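# 七座车跑长途，第三排到底能不能坐大人？

**板块：选车用车 / 家用SUV与MPV**

---

**老槐树下** 楼主

家里准备换车，预算放宽以后在看七座。主要用途是过年回老家，单程1,060公里，六个人：我和爱人，两个孩子（一个小学四年级，一个初二），再加我父母。平时上下班就我一个人开，市区堵得厉害。

目前看了两台，一台是Prudberg的中大型SUV，一台是Zallo的MPV。都试驾过，各有各的毛病：

- Prudberg：开着舒服，底盘扎实，第三排我坐进去膝盖顶着前面，小腿是悬着的。
- Zallo：第三排宽敞，我爸坐了说行，但是爱人嫌车太长，我们小区地库的弯很急，她不敢开。

想问问有七座的朋友，第三排一年用几次，长途坐下来身体受不受得了。

---

**Witader车主小郑**

Witader三年，说点自己的。第三排一年也就用个四五次，平时一直放倒。大人坐第三排，市区一小时以内没问题，上高速超过两小时就开始换姿势。主要是坐垫低，腿没有支撑，跟空间大小关系不大。你试驾的时候看看坐垫到地板的高度，这个比腿部空间更能说明问题。

另外六个人回家过年，行李放哪儿？第三排立起来以后，大部分SUV后备厢只能竖着放两个登机箱。

---

**老槐树下** 楼主

行李这个确实没细想，销售给我看的时候第三排是放倒的。下次去让他立起来再看。

---

**南门外修车**

直接MPV，不用纠结。六个人跑一千公里，SUV的第三排是给小孩应急的。你让初二的孩子坐后面，他现在坐得下，明年就未必了。

---

**kuaile_lvtu**

不同意楼上。一年回一次老家，来回两趟，剩下三百多天是一个人开着上班。为了几天去买一台五米多的车，停车、掉头、剐蹭都是自己天天受着。我家的做法是父母坐高铁，我们四个开车，五座就够了，老人也不遭罪。

---

**南门外修车**

老家有高铁站当然可以。很多县城下了高铁还要转大巴，大包小包的，老人更遭罪。得看具体情况。

---

**老槐树下** 楼主

下高铁到家还有一百多里山路，我爸晕大巴，所以才想一起走。

---

**Rongrong Xiong**

我家就是Prudberg，两年前买的，也是六个人的需求，跟你情况很像，说得细一点。

第三排：我身高一米六三，坐过一次全程，中间在服务区下来了四次。腰还行，主要是脚没地方放，第二排滑轨正好在脚下面。第二排往前挪一点会好很多，但前提是第二排的人愿意让。我们后来是两个孩子坐第三排，老人坐第二排，上下车也方便。

空调：第三排有出风口，没有单独的温度调节。冬天前面热得脱外套，后面的孩子喊冷。这个问题到现在没解决，只能带毯子。

行李：装了车顶箱，高速上有风噪，速度到100以后很明显，油耗也上去了。地库限高要自己量，我们小区的能过，单位的过不了，所以过完年就拆下来。

优点是平时开着确实省心，视野高，我在市区停车没有压力。

---

**Witader车主小郑**

车顶箱老人够不着，每次取东西都得自己爬，这个也要算进去。

---

**Rongrong Xiong**

对，所以路上要用的东西都别放上面。吃的、药、换洗衣服放第二排脚下，箱子里只放到家才用的。

---

**Waltraud Hinrichs**

我在国内住了很多年，中文写得不好请见谅。我开Zallo的MPV，就是楼主看的那一款。几点补充：

1. 侧滑门在窄车位里比普通车门好用得多，老人上下车不用扶着门框转身。
2. 第三排坐垫是正常高度，我丈夫坐过五个小时，没有抱怨。
3. 侧风大的时候车身会晃，过跨海的大桥要减速，两只手扶稳方向盘。
4. 车长确实是问题。我的地库转弯要倒一次，第一个月每天都紧张，后来习惯了。

您的夫人可以请销售把试驾车开到您家的地库里走一遍。我当时提了这个要求，他们同意了。

---

**老槐树下** 楼主

去地库试这个办法好，我都没想到可以提。明天打电话问问。

---

**pangzi_8门**

有没有考虑过Padilla？尺寸在两个中间，第二排是两个独立座椅，中间有过道，去第三排不用放倒座椅。我十一月提的车，目前开下来满意，就是车机反应慢，倒车影像要等一下才出来。

---

**南门外修车**

Padilla的保养贵，配件等得久。我店里来过一台，等一块翼子板内衬等了40天。

---

**pangzi_8门**

单独一台说明不了什么吧，我这边4S店常用件都有货。保养价格比Zallo高一些是真的。

---

**南门外修车**

我只说我见到的。买之前问问当地有几家店，只有一家的话自己掂量。

---

**kuaile_lvtu**

还有安全座椅没人提。小学四年级要是还用增高垫，第三排不一定有固定接口，很多车只有第二排有。楼主看车的时候翻一下座椅缝。

第三排的头枕也要拉起来看。有的头枕拉到最高也只到成年人的脖子，真追尾的话很危险，而且那一排离尾门玻璃很近。

---

**Rongrong Xiong**

Prudberg第三排没有固定接口，只有安全带。头枕高度我坐刚好，我先生坐就矮了。

---

**老槐树下** 楼主

更新一下。昨天又去了一趟，按大家说的都看了：

- Prudberg第三排立起来，后备厢竖着放了两个箱子，第三个塞不进去。
- Zallo第三排立起来，后备厢地板有个深坑，四个箱子放进去了，上面还能搭软包。
- Zallo答应开到我们小区来试，爱人自己开了一遍。倒了一把过去的，她说能接受，但是出坡道的时候心里没底。
- Padilla本地只有一家店，离我家50公里，先不考虑了。

现在基本偏向Zallo，还差价格没谈拢。

---

**Witader车主小郑**

出坡道没底可以加装前摄像头，原厂360有的话先看看前视角好不好用。谈价的时候别光看裸车，让他把保险和上牌费单独列出来，有些店这里加得多。

---

**kuaile_lvtu**

我还是觉得大了，不过嫂子能接受就行，平时谁开得多谁说了算。

---

**Waltraud Hinrichs**

建议选深色地毯的内饰。浅色的我很后悔，雨天以后洗不干净。

---

**老槐树下** 楼主

收到，内饰颜色本来就在犹豫，那就选深的。提车以后再来跟大家说第一趟长途的情况。 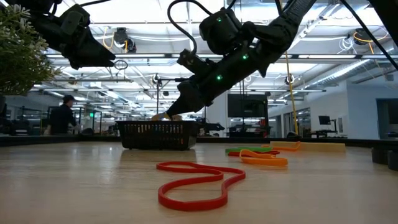

两条黑色机械臂，右边那条的夹爪伸向桌上的黑色网篮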